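# The demo is the easy part

I have spent a fair piece of my working life being told that a machine is "set up." It's a phrase I no longer trust. When a salesman says it, he means the arms are bolted down and the software starts. When the person who has to run the cell says it, she means it worked before lunch. Those are different claims, and a lot of money gets spent in the gap between them.

The cell I have in mind is a two-arm bench that folds and straightens clothing. It belongs to Hakala, a small outfit that takes in returned garments for online shops, and it was put together over one long winter by Vy Thái, who is the whole of their automation department. The control software comes from a company called Woteso. The brochure for that software says a cell can be brought up in an afternoon. Vy's notebook says February, most of it.

I don't blame her for that and I don't entirely blame Woteso either. What I object to is the word "afternoon," and the way people in my trade repeat it.

Take the fingertips. On a bench like this one the pads are where the whole business meets the cloth, and they get less thought than the color of the safety tape. Vy changed hers over and over. A pad that grips denim well will chew a thin knit, and a pad that is kind to the knit lets the denim slide out at the worst moment. She squares the pads against each other by eye and then by pinching a strip of paper and tugging it. If the paper comes out crooked, she loosens the screws and starts again. I asked Woteso's support line whether there was a recommended procedure for this and was sent a link to a page on network settings.

Then there is the camera at the wrist. It has to see the pads and the cloth together, close up, and it gets nudged. Every nudge means another calibration. I was told this takes a few minutes. I sat and watched it done with a clock on the wall behind me, and it took 28, and Vy is quick.

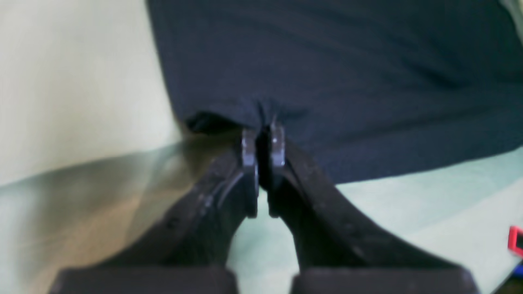
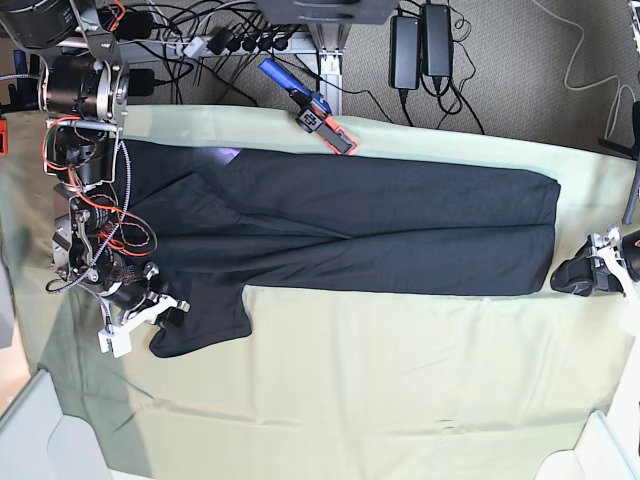

Dark clothes deserve a complaint of their own. I have been to a good many shows where a robot folds something, and the something is nearly always a bright towel. A towel is a rectangle with no opinions. Real returns run to black and navy, and on those a fold line and a shadow can look like the same thing to a camera. Vy covered her bench in pale green cloth for contrast, and I think that one yard of fabric did more for the cell than the last software release did. It cost very little. It also wrinkles, so somebody has to pull it smooth before a run, and that chore appears in no plan I have read.

Cables are the other thing. An arm that moves all day works its own wiring loose, slowly, at the joints, and the fault shows up as something else. A gripper opens late. A motor reports that it's hot when it isn't. Vy lost two days to one connector that looked seated and wasn't. Her rule now is that every loop gets moved by hand, with the arm limp, through its full reach, at the start of each week. I asked what the manual said. The manual said to contact a qualified technician - in this case, the woman holding it.

I put some of this to Gwendolyn Nguyen-Tran, who manages a rival setup at Wever and thinks I'm a crank. Her answer was that every machine has a breaking-in period and that sewing machines were fussy once too. Fair enough. But a sewing machine came with a chart telling you which needle went with which cloth, and somebody had done the sewing to make that chart. I have yet to see the same thing for gripper pads. Each shop is working it out alone, on its own bench, and keeping the answer in a notebook.

She also said the numbers would win me over in the end. Maybe they will. Hakala's target was 200 garments a shift. On the days I visited they got through around 50, and a good share of those needed a hand reaching in to tug a sleeve out flat. I don't call that a failure. I do call it a different product from the one in the brochure, and I'd like the price to reflect it.

My quarrel is with how we count. When a shop buys one of these cells, the arms are on the invoice and so is the license. Vy's February isn't, and neither is the pad that wears out or the Monday morning with the cables. If you asked vendors to list that labor, honestly and by the hour, some of them would lose sales, and some of those sales ought to be lost. A shop with no Vy on staff should not buy this machine today, and I've watched salesmen look straight at such a shop and tell it otherwise.

Another firm, Skorna, has started offering what it calls a care plan, with visits. I read the contract twice. It covers the motors and the controller. It leaves out "consumable contact surfaces" and "customer cabling," and those two items cover nearly everything I saw go wrong. When I asked about it, their man told me no one had ever raised the point before, so I'll raise it here, for anybody with a quote from them sitting on the desk. Ask about the pads. Ask who comes out when the wrist camera gets bumped, and how soon, and get the answer in writing before you sign.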